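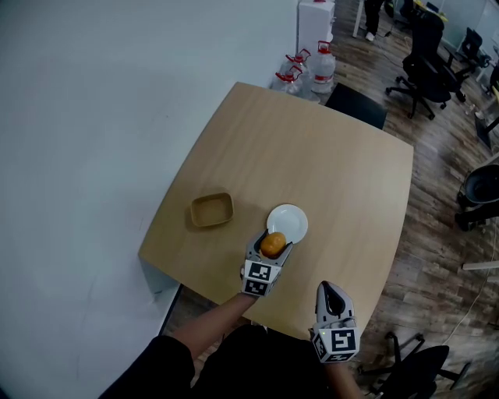 *Tray and plate, with the orange in front of the plate.*

The build failed on item 619, as it had on the previous 30 attempts. Marit Ekström read the log again. The game was called Brorndale. It was a farming simulation with no combat, and item 619 was a piece of fruit.

"It has no owner," said Chidubem Igwe from the other desk. "Every object in the save file has an owner field. That one is blank."

"Set it to the player."

"I did. It clears itself on load."

Marit opened the table. The fruit had been added on 31st May by a user account named jladefoged. Jytte Ladefoged had written the original inventory code and had left Ploltach before either of them joined. Her account had been closed in August, according to the same table.

She traced the field to a function of 16 lines. It checked the village, found the character who had gone longest without being spoken to, and moved the fruit into that character's house. It then blanked the owner so that the player could not sell it.
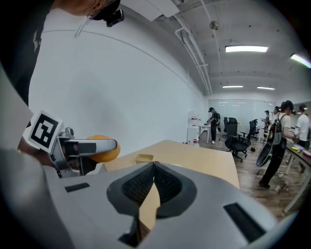
*Close view, orange item at left.*

"Who has it now?" Chidubem asked.

"The ferryman. Over 234 days, game time."

"We cut the ferryman."

"We cut his dialogue. He is still in the boathouse." She loaded the save and walked her character down to the river. The door had no prompt. She removed the lock from the console and went in. The ferryman stood facing the wall, and the fruit was on the shelf beside him.

Chidubem came round to look. "Delete both and it will build."

Marit typed the command and left the cursor at the end of the line. Then she cleared it, opened the dialogue file, and asked him what a ferryman would say.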